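Thursday, July 30, 2026
By Ewan Gilchrist

Print this article | E-mail this article

Two-arm carton cell at Dendora back in use after gripper work

The two-arm carton cell at Fukodura's Dendora site has returned to daily running after a planned stop for gripper work and realignment. The cell had logged 2000 cycles since its last full check, against a service limit of 800 for the tip mounts.

Work began with the right arm, where play had been found in the central mount. The printed part was replaced, the servos were set back to zero and the cable runs were checked for rubbing. The left arm needed only a new zero setting. Both arms were then brought in slowly towards a taped carton laid on the cloth, with the seam used as the reference line.
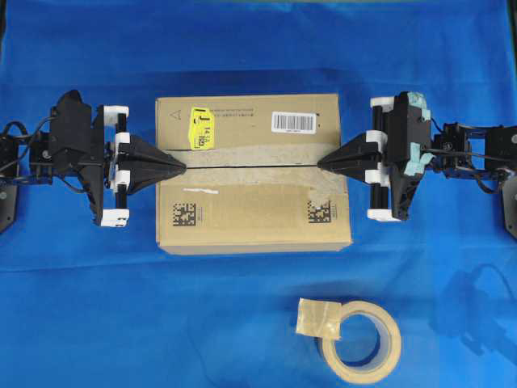

The two cone-shaped tips lined up on the carton seam at Dendora.

The seam method replaces a steel gauge bar, which took 59 minutes to fit and clear away. Technicians now set the carton by eye, bring each tip to its end of the seam and store both positions in the controller. The same step is repeated with the carton turned end for end – any difference between the two sets of readings is halved and entered as an offset.

Pomare, which supplies the printed mounts, has changed the part to a thicker wall. The new version is fitted on the right arm only. The left arm will keep the older mount until the next service in October, when the servo brackets are also due to be changed.

The control software, Borkik, was left at its present release. A fault that drops the stored offset after a power cut is still open, and operators have been told to check the value at the start of each shift. The check takes 12 minutes.

Print this article | E-mail this article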